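Home Topics Unanswered Members Log in

Wrist tag drops out near cabinet doors: is recalibrating every 40 runs just superstition?

We have a mobile arm running household tasks in simulation, set up with the Grindidico package. The maintenance notes we inherited say to redo the wrist calibration every 40 runs. I've never seen a reason given and I doubt there is one. It's a simulated arm. What exactly is wearing out?

My real trouble is that the arm's idea of where its wrist is goes wrong in the bedroom, and only on some tasks. I've recalibrated twice this week and it made no difference that I could measure. 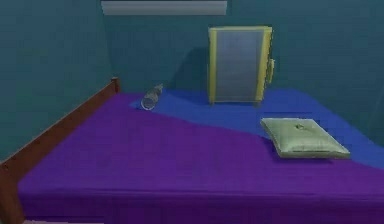

The bedroom job has two halves, and the fault only turns up in one of them. Anything on the bed goes fine. The clear bottle lying on its side gets found, and so does the pillow, and I'd have bet money on the glass being the thing that upset it. Going to the wooden cabinet is where the log fills with lost-tag warnings. Same room, same calibration file. If the calibration were off, I'd expect both halves to suffer.

Settings, before anyone asks: tag timeout is 750 milliseconds, retries set to 2, everything else as it came. I've been told to raise the timeout. I've also been told to lower it. Neither person could say why.

The square marker sits on top of the black housing, and the camera has to read it with the door panels and the pair of bar handles behind.

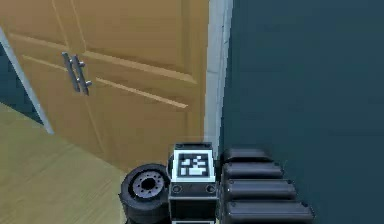
Štěpánek
Your calibration is probably fine and I'd leave it alone. I'm also not convinced by the 40-run rule. We had the same one at Gakbridge, and when I went through the old notes it had been copied from a real arm with a real bracket that worked loose. Somebody carried it over to the simulated cell and it stuck.

What I'd check is the render size of the wrist camera. If it has been turned down to save time, the tag blurs at certain angles and the reader gives up. Turn it back up for one batch, change nothing else, and compare the logs. Then look at whether the tag size in the config matches the tag in the model. Ours didn't, and every distance came out slightly long.

Don't touch the timeout until you've done both. A longer one will hide the warnings and you'll think you've mended something.

Tichý
just reinstall it, worked for me in Otville

Zdislava
I'd put less faith in the render size than the answer above does. It can matter, but people blame it for everything. Look at where the base parks first. If the approach ends too close and too far over, the camera gets a corner of the door, the grey trim and a great deal of plain teal wall. There's very little in that to hold on to. An estimate that leans on room features will wander on a blank wall, and the tag gets the blame because the tag is what prints the warning.

Move the parking point back a little and run the same task with the same seed. If the warnings go, you have your answer and the calibration file had nothing to do with it.

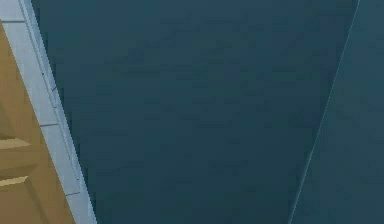 Does the calibration need redoing after the parking point is moved?

It can stay as it is. The file holds the offset between camera and wrist, and moving the base doesn't change that. Redo it only if you edit the arm model or swap the camera. Keep a copy of the old file either way, and write the reason for any change at the top of the new one so the next person isn't left guessing.

Contact us | Copyright 2024 | Back to top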